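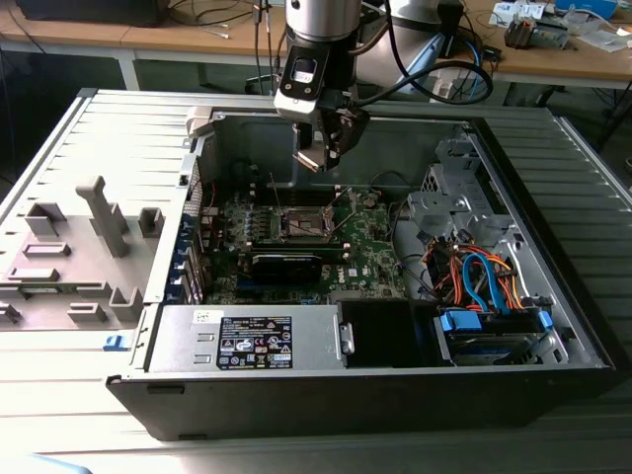

Swapping the processor in an office desktop: frequently asked questions

These answers are for people who signed up for the Camanum repair bench and want to work on their own tower. Sessions run on Monday evenings and last until 8. Bring the computer, its power cord and any part you plan to install. Leave the monitor at home.

Do I need to take the whole computer apart?

No. For a processor swap, the side panel comes off and most of the rest stays where it is. Shut down, unplug the cord, and hold the power button for five seconds. Lay the tower on its side so the motherboard faces up. Set the panel down next to it with the inner face up, so any molded supports don't get scraped.

Do the drives and the graphics card have to come out?

Usually not. If the cooler is hard to reach, take the graphics card out first. Drives can stay in their cages. Move cables aside gently, and take a picture with your phone before you unplug any of them.

The cooler won't lift off. What now?

Old thermal paste can hold it tight. Plug the computer back in, run it for a few minutes, shut it down again and unplug it. Then loosen the screws a little at a time and twist the cooler slightly from side to side. Don't pull straight up — on some sockets the processor can come out with it.

How does the socket open?

On the kind with a metal frame, press the lever down, slide it out from under its catch and swing it up. The load plate can then be raised. Lift the processor straight out by its edges. If the contacts are in the socket, keep fingers and tools away from them. Olga Gallardo can straighten a bent pin under the magnifier, but she can't promise the board will work afterward.

There is a dark smear on top of my processor. Is it damaged?

A smear on the metal lid is usually leftover paste. Wipe it off with a lint-free cloth and a little isopropyl alcohol, then let it dry. The printing on the lid gives the model, so write that down while you can read it. If the processor is going back in, put on fresh paste before the cooler.

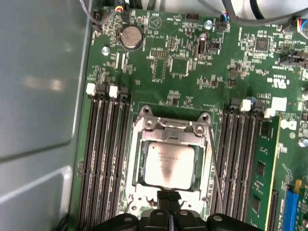
Can I add memory at the same visit?

Yes, if you have the right type. Open the latches, line up the notch and press evenly until the module clicks. Check your manual for which slots to fill first.

Will any processor that fits the socket work?

No. The board's firmware has to support it too. Send the computer's model number to Ingvar Stougaard before your visit and he will check the list.

Where do I go?

Bench 5, at the back of the Camanum workshop.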